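Leave the Engine Noise Alone

13 April 2024

I spent most of last October in a cold shed in Gamlow, helping to put an armored car back together, and I came home with one strong opinion. We restore too much. I know that's an odd thing to hear from a person who has skinned both sets of knuckles on a gearbox housing, but give me a few minutes.

The vehicle in question was a Heitmann, the four-wheeled scout type with the sloped nose. If you've never met one, picture a steel wedge that somebody bolted onto a truck chassis because the truck chassis was what they had. It's slow in reverse, it's miserable to climb out of, and the driver looks at the world through a slit about as tall as a paperback laid flat. I love it to pieces.

When it arrived at the Ratach collection it had been sitting on a farm for decades with its turret off. The hull was sound. The floor was mostly rust. And inside, under all the farm junk, were the things that really got me: a row of scratches by the commander's seat where a man had been keeping tally of something, a bracket made from a cut-down ration tin, and a coat of gray-green paint put on with what must have been a broom.

The paint went first. It wasn't the factory color, you see, and the plan was to show the car as it left the factory. So off it came, down to bare metal, and on went three perfect coats of the right shade, sprayed, with the hull number in nice crisp stencil. The bracket went into a box. The scratches got filled.

It looks fantastic now. It looks like the day it rolled out of the gate. Trouble is, there was no crew in it that day. Not one thing that makes me care about that car had happened to it yet.
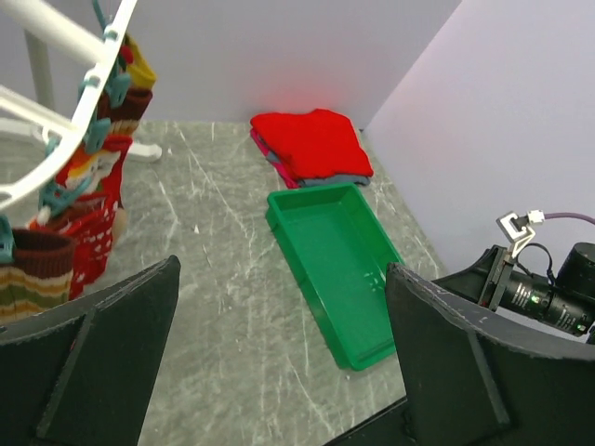 Green tray on a gray marble-patterned floor.

I've heard the other side plenty of times, and parts of it are fair. A museum has to show people what the thing was. A family coming in with two kids on a rainy afternoon doesn't want to squint at a brown lump and be told it used to be a vehicle. Bare rusty steel keeps on rusting, too, and paint is the cheapest way there is to stop it. I've got no quarrel with any of that. Put a floor in it. Stop the rot. Hang the turret back on so people can see the shape.

What I do quarrel with is the idea that factory fresh is the true version and everything afterward is damage. These machines lived in workshops. Crews moved the stowage bins around because the official spot snagged on branches. They welded on spare track, hung buckets off the back, cut away fenders that packed up with mud. A brand-new vehicle tells you what a designer wanted. A used one tells you what the designer got wrong, and to my mind that's the more interesting half.

Take the weight. On paper the Heitmann was supposed to come in at 10 tons. Every account I've read from people who drove one complains about the springs, and when we pulled ours apart the rear springs had an extra leaf in them that isn't on any drawing. Some fitter had added it, and added it well. We had a long argument about that leaf. The drawings said it shouldn't be there, so on the strict plan it ought to come out. I'm happy to say it stayed in, though I suspect that had more to do with how hard it was to remove than with my speeches.

Then there's running them. Oh boy. I like a moving tank as much as anybody, and I'll stand in a wet field for a whole afternoon to hear an old diesel cough itself awake. But keeping one mobile means swapping parts, year after year, and each swap is small and sensible. New hoses, new wiring, new seals. Then new brake drums. Then, well, the old engine's getting tired and there's a modern one that nearly fits. I've been to shows where I was pretty sure the only original thing going past me was the outline.

The Parnance people do it differently, and I wish more places would copy them. They've got a pair of light tanks of the same model. One runs. It has modern rubber in its track pads and a fire system, and it gets driven hard, and they're perfectly open about how little of it is old. The other sits in a dry building with its hatches open and hasn't been touched apart from some wax and a lot of patience. You can see the dents in the turret ring. You can see a wiring repair done with the wrong color of cable by a person in a hurry. I stood by that second one for most of an hour and only went over to the runner when I heard it start up.

I get that not every collection can keep two of everything. Most of the ones I know are lucky to keep a roof over one. But you can do it on a small scale. Leave one panel alone. Leave the inside of a hatch alone - paint the outside if you must. Keep a square of the old layers and put a little label by it. It costs next to nothing, and you can always strip it later if you change your mind. Going the other way is out of the question.

And write things down, please! We did take photos of the Heitmann before the blasting, 200 of them, and I'm glad we did. But I was the only one who drew the scratches, on the back of a parts list, with a pencil I'd been using to clean out bolt holes. There were 13 marks in two groups. I still have no idea what they stood for. Patrols, maybe. Letters from home. Days until leave. It's the best question that car ever asked anyone, and right now the question lives in a folder in my kitchen.

I read a draft of this to a few of the Gamlow crowd over lunch, which was brave or stupid.

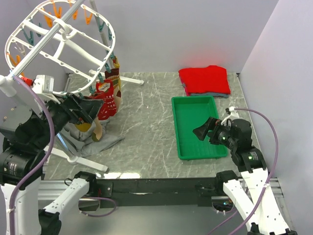
Finn Seidel said I was being sentimental about a broom, that the gray-green coat was almost certainly farm paint put on to keep the weather out, and that if I wanted to honor the crew I should want the car in the color the crew would have known. He also thought the scratches could have been made by a bored farmer's kid.

He may be right about the paint. I don't think he is, as there was dust under it of a kind you don't get on that farm, but he may be. It doesn't shift me much. If we'd left a patch we could be testing it this week and one of us would be buying the other a drink. As it is we've got two opinions and a very shiny armored car.

Anisa Khoo put it more kindly. She said every generation restores to its own taste, and that in thirty years some young person will be furious with us over leaving the muck on. Could be! I'd like them to have some muck to be furious about, though.

There's another hull due at Ratach before the summer, a tracked carrier this time, missing its engine and most of the left side. I've already asked if I can have the first look inside, with a flashlight and a proper notebook, before the hoses come out. The answer so far is that they'll think about it. I've bought the notebook anyway.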